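Plirbridge Council Bans Placards Near Town Hall

Demonstrators in Plirbridge may no longer carry placards within 100 metres of the town hall, under an order in force from October. A petition against the measure — signed by 2634 residents — was rejected by 24 votes to nine. Muammer Soylu, who organised it, has asked for a judicial review.
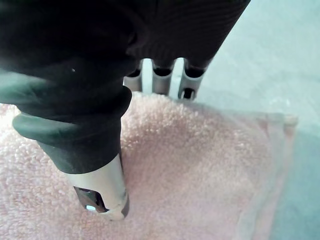
A pink towel on a pale surface.

Written objections may be sent to the Tikerthorpe office until noon on the last day of the month.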